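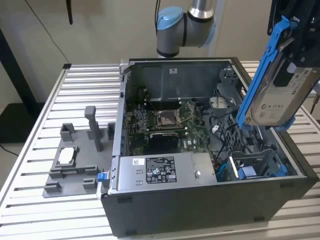

Stendula's planning software used to think of a hard drive as a box. It had a length, a width, a height and a point to grab it by, and for moving drives between trays that was enough. Putting one back into an office desktop was another matter.

"The drive on its own is easy," says Kai-wen Lo, who leads the software group. "Clip it into a plastic caddy and you've got rails, a handle and a bit of flex. The planner didn't know about any of that."

The company writes control code for electronics refurbishers. Its first customer for the drive work, Brestholm, handles mixed lots of ex-government towers, and few of them arrive in the same condition. Cables are the main trouble. A SATA lead left across the drive bay doesn't show up well in a depth image, and early versions of the planner drove straight into it.

The current release, called Berisha, splits the job in two. A conventional motion planner gets the arm over the open case and clear of the power supply. From there a second controller takes over, running at 1000 hertz on force readings from the wrist. It tilts the caddy, feels for the edge of the bay and lowers until the resistance matches what it expects. If it doesn't match, the arm backs out and tries a slightly different angle.

Pei-shan Wan wrote most of the second controller. She spent last August labelling failed insertions by hand, 230 of them, and sorting them by cause. Most were a bad starting angle. A smaller group came from the caddy shifting in the fingers, and those took longer to fix. The code now re-estimates the grip after every contact.

Perception is still the slow part. The camera has to find the bay again each time a case is set down, and dark panels give it few edges to work with. Sławomir Zalewska has been testing a method that looks for the board first and works outward, using a library of known layouts.

Brestholm wants 100 insertions in a row without a person stepping in. The team hasn't got there yet. Lo would like the cable detection rewritten before they try again.

Contact the editors | © 2025 Zondovell Magazine | Back to top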